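Buying notes for the Prasasthorpe kitchen sets, kept by Birdie Achterberg. Last edited 2022-10-20.

## What we have

Two hand-held grippers, working as a pair over plates and bowls - and I love using them!
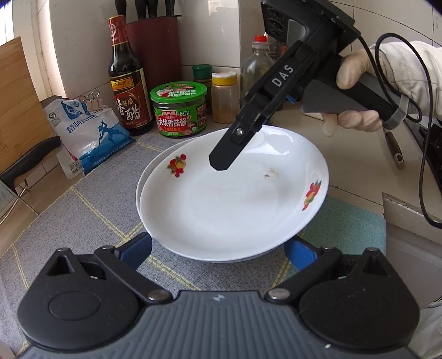
*Both grippers at the plate stack, counter mat down.*

## What to budget for

- spare fingers, 3 pairs (Ristar quote is in `quotes/`)
- 9 cables, the longer ones
- work gloves in more sizes
- more bowls, deep and shallow

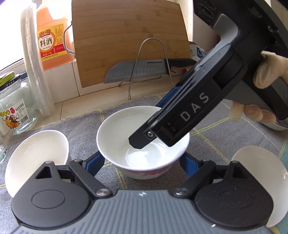
Boateng can ship the fingers by March, so I'd order those first and put the cables on the Amadbridge account. Storage is still open - 19 bins or 2 racks, prices welcome!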